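On Keeping a Household Ledger

12th November

It has been my practice for 29 years to record the expenses of my household by hand, in a bound ledger with numbered pages. Several readers have written to ask how the system is arranged, and I set it out below for their use.

Each month is given a double page. Fixed costs are entered on the left: rent, insurance, heating and the subscription to the Rosell library. Everything else is entered on the right on the day it is paid. Receipts are kept in an envelope for 40 days and then discarded, with the exception of those covering appliances and repairs.

A separate column is reserved for what my late aunt called regrets. In May this column held three entries, the largest being a set of garden chairs ordered from Tanner which did not fit through the gate. They have since gone to Andri Zaugg in Ditutstead, whose gate is wider.

I am sometimes asked whether a computer program would be more convenient. For a large family it may well be. I tried one for a single winter and found that I entered the figures faithfully and never read them. Writing a sum in ink takes longer, and the sum is remembered – the boiler repair of 1345 was not one I needed to look up.
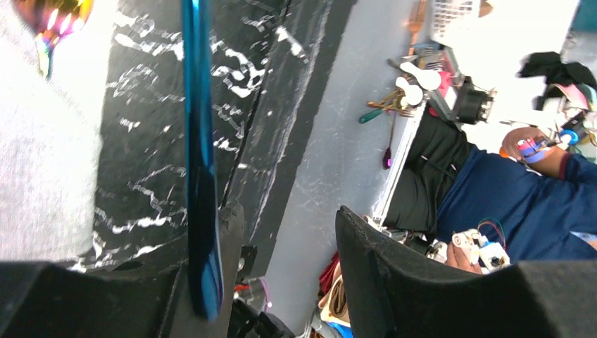 Mirjam Wallner

The ledger is balanced on the last evening of each month. Small differences are entered as "unexplained" and carried forward. Readers beginning a ledger of their own are advised not to spend an evening searching for the price of a loaf of bread.

Questions about ruled paper and bindings will be taken up in a later post, together with the index I keep at the back.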